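Two Plates and a Tray

I have been meaning to write about plates since January, which tells you a good deal about how my year has gone so far. We had the big clear-out of the kitchen cupboards then (I say we, but Kamlesh mostly made the tea and rescued things from the charity box when he thought I wasn't looking), and out went the chipped dinner service I'd been carrying from flat to flat for 16 years.

What I wanted after that was something cheerful and plain. I've grown tired of patterns, they argue with the food, but a good thick band of colour round the edge is another matter altogether! Blue for me and red for Kamlesh, so we never muddle whose toast is whose, with a light grey middle that makes even a boiled egg look rather smart. They sit very happily on the pale wood too, with the steel tray standing behind.

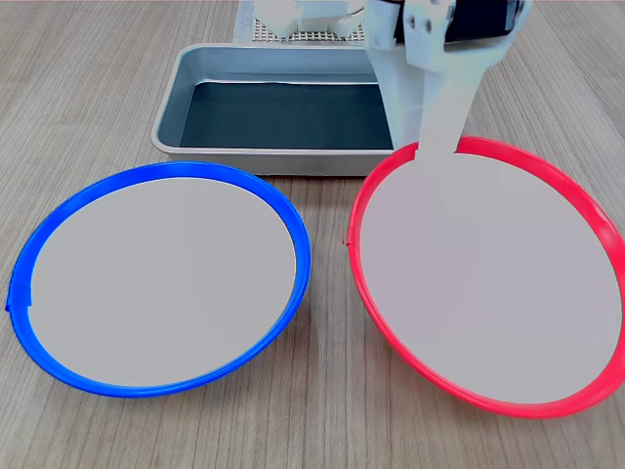
Where everything lives now

The plates have gone on the low shelf by the kettle, where I can reach them half asleep, and the tray slides in upright beside the chopping boards. It took me three goes to settle on that. Lok-yiu came round for lunch and said I should put the tray on top of the fridge, as she does, but I'm not tall and I know perfectly well I'd never see it again.

Next up is the drawer with the string and the birthday candles in it. I opened it this morning, had a look, and shut it again.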